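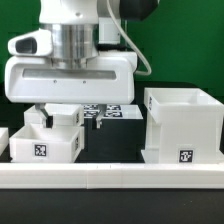 Storage bins set out on a tabletop.

Why Do We Sort Things?

Hi again! Last time we talked about knots, and today I want to talk about sorting, which I do nearly every day (and I bet you do too, even if your bedroom floor says something different).

Sorting means putting things into groups. Things in the same group are alike in some way. Socks go with socks. Forks go with forks. Easy, right? Well, wait until you try it with buttons.

My neighbor Glenys Haslam has a huge tin of buttons. The oldest one came off a coat made in 1878, and it's smaller than my thumbnail. One rainy afternoon in July she tipped the whole lot onto her kitchen table and asked me to sort them. I said sure! Then I just sat there. Should I go by color? By size? By how many holes they have?

People who sort things for a living call this "choosing a rule." A rule is the question you ask about every single thing in the pile. "What color are you?" is a rule. "How many holes do you have?" is another one. You can use any rule you like, but you have to keep asking the same question all the way through, or you end up with one pile called "red" and another pile called "big" – and where does a big red button go then?

I went with color. We had roughly 500 buttons, and 203 of them were white or nearly white. That's an enormous white pile! Finding one button in there would take ages, so I sorted the white ones all over again, this time by holes. A group inside another group is called a subgroup. Libraries have them too. The animal books sit together, and inside the animal books you'll find a bit for birds and a bit for fish.

Now for the tricky part. Some buttons didn't fit anywhere. One had green on one side and gold on the other. Glenys calls those "the awkward ones" and they get their own jar. Scientists run into awkward ones as well. The platypus lays eggs like a bird, but it has fur and makes milk for its babies. It ended up with the mammals, and people argued for years before they agreed on that.

Want to try it? You need a handful of mixed stuff, like beads, dried beans, coins or toy bricks, and 5 bowls.

Pick a rule and say it out loud.
Put each thing in a bowl.
If you run out of bowls, your rule has too many answers, so try a simpler one.
Tip everything back together and sort it with a new rule.

Then ask someone else to look at your bowls and guess what your rule was. My friend Colin Tapley once sorted his marbles by which ones he'd won and which ones he'd been given. I guessed for twenty minutes and never got it!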